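# Cómo reconstruir una línea sucesoria a partir de documentos contradictorios

Guía para quien prepara un documental, un artículo o un trabajo de historia y necesita establecer quién heredó un título y con qué derecho. Hace falta paciencia, una hoja de cálculo y acceso a un archivo.

## 1. Delimitar la pregunta

Antes de abrir un solo legajo, escribe en una frase qué quieres averiguar. «La historia de la casa condal» no sirve. «Si el segundo hijo podía heredar en vida de su hermana mayor» sí. Anota también la norma vigente en cada momento, pues muchas disputas nacen de aplicar a un siglo las reglas del siguiente.

## 2. Partir de la persona más reciente

Trabaja hacia atrás. Empieza por el último titular bien documentado y sube generación a generación. Para cada persona, rellena estas columnas:

- nombre y variantes del nombre
- nacimiento, matrimonio y muerte
- padres declarados
- documento que lo acredita, con su signatura
- quién redactó el documento y para quién

La última columna es la que más se olvida. Una crónica encargada por el vencedor de una guerra civil se puede usar, pero hay que saber quién la pagó.

## 3. Separar los tipos de fuente

Menaka Pramanik, que coordinó la documentación de la serie *Celadside*, usa 2 carpetas: una para lo escrito en el momento de los hechos y otra para todo lo posterior. Un testamento va en la primera. Un árbol genealógico impreso dos siglos después va en la segunda, por muy bonito que sea el grabado.

Si un dato solo aparece en la segunda carpeta, márcalo como pendiente. 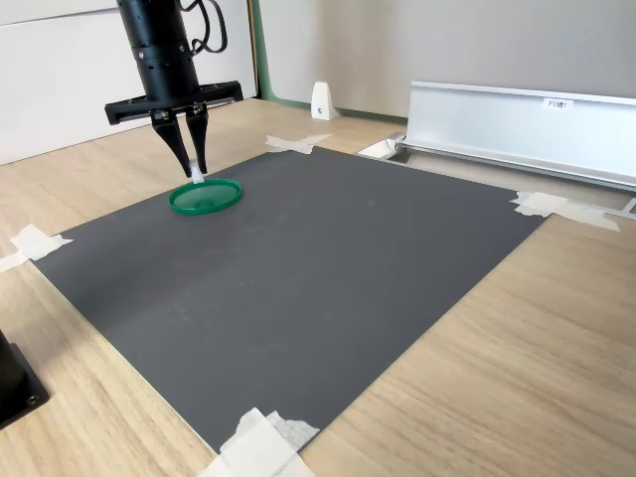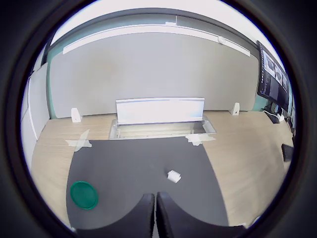

La tapa verde, sobre la superficie gris.

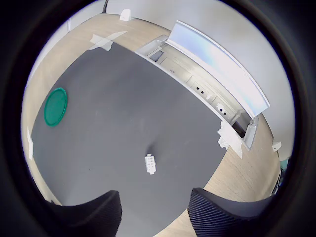
## 4. Comprobar las fechas que sostienen el argumento

Las acusaciones de ilegitimidad suelen apoyarse en el calendario: dónde estaba el padre nueve meses antes del nacimiento. Para revisarlas:

1. Busca el itinerario del padre en cuentas de la casa, cartas y pagos a la tropa.
2. Busca por separado el de la madre.
3. Comprueba qué calendario usaba el escribano y en qué día empezaba su año.
4. Deja un margen por partos adelantados o tardíos.
5. Apunta los días sin documentar y no los rellenes con suposiciones.

Un bautizo modesto no demuestra nada por sí solo. Puede indicar falta de dinero, luto o prisa.

## 5. Distinguir sangre y derecho

Son dos cuestiones diferentes y conviene tratarlas en capítulos distintos. En muchos sistemas, el hijo nacido dentro del matrimonio se consideraba legítimo mientras el marido no lo impugnara. Además, un título podía pasar por conquista, por elección o por decisión de una asamblea. Si el guion mezcla ambas cosas, el espectador creerá que una duda biológica anula todo lo que vino después.

## 6. Seguir la rama alternativa

Si hay otra línea posible, constrúyela con el mismo rigor que la oficial. Las ramas menores cambian de apellido, emigran y desaparecen de los registros nobiliarios. Los censos, las listas de pasajeros y los registros parroquiales suelen dar mejor resultado. Setareh Mousavi revisó 841 partidas para enlazar 17 generaciones y descartó 30 por homonimia.

Cuando llegues a una persona viva, escríbele antes de publicar. Explícale qué has encontrado y pregúntale si acepta aparecer.

## 7. Redactar el resultado

Asigna a cada enlace un grado: probado, probable o dudoso. La cadena entera vale lo que valga su enlace más débil, y así debe figurar en el texto. Incluye las signaturas completas y la fecha de consulta, por ejemplo «consultado el 9 de julio».

Guarda copia de la hoja de cálculo en un formato abierto. Si el trabajo pasa a otra persona, entrégale también la lista de documentos que buscaste y no encontraste.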